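From: Ntombi Magagula
To: plulten-floor list
Subject: Re: Arm cell on the refurb line, staffing

Thulani Mokoena wrote:
> Can someone say what the two-arm cell does to the bench
> rota? Akihiko told us fitting would move over to it,
> but the rota for January still has three people on
> fitting. Are those posts staying or not?

Thulani,

The posts stay, but the work in them changes. The cell takes the tower units only. Small form factor machines and anything with a bent chassis still go to the hand benches.

On towers, the arms are to handle the processor, the memory and the 3.5-inch drive. Side panels, cables and any cleaning remain manual. One person will load the fixture tray and lay the case on its side, one will deal with rejects, and the third goes to final test, where we have been short since Furnero raised their order to 40 units a shift.

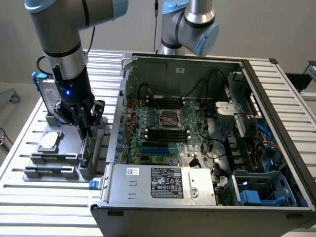 The tray has to be loaded the same way every time. If a part sits proud of its slot, the cell stops and waits for a reset. In the trial week we logged 67 stops, most of them on memory. Sizwe is redrawing the rail and wants comments from whoever has loaded it, so please send them to him directly.

Two points are still open. Grading: fitting is paid one step above loading, and I have asked Rastov to confirm in writing that nobody drops a step. Breaks: the cell must not set the pace, and the person loading can pause it at any time without asking.

Training is on Thursday at the cell, in pairs. Dimas has the sign-up sheet. Thulani, you are down with the late pair unless you tell him otherwise.

Ntombi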